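Ketchup – fridge or cupboard once its open?

Tiruwork Kassa
Moved in with two roommates in January and we keep fighting over this. I grew up with ketchup in the cupboard, they want it in the fridge. Fridge is tiny and already full. Bottle lasts us 7 weeks maybe. Is it safe left out or not?

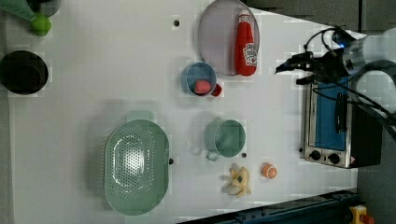
Also does mustard count the same? Same fight, different bottle.

Nahom Bogale
Safe enough for a month or so. Lots of vinegar and sugar in it, diners leave it on the table all day. After that it gets darker and tastes flat. 7 weeks I'd go fridge. Wipe the cap too, thats where the crusty stuff starts. 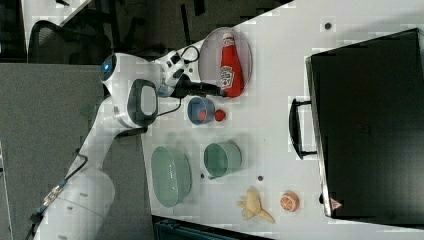 Mustard is fine out, just loses some kick. Mayo – fridge, always. Low sugar ketchup goes in the fridge too, dont risk it.

Sosina Kahsay
fridge. cold ketchup on hot fries is better anyway

Ivan Nazarenko
Buy the small bottle and you'll finish it befor it matters. Check the label, some say refrigerate after opening. Write the date on the lid with a marker.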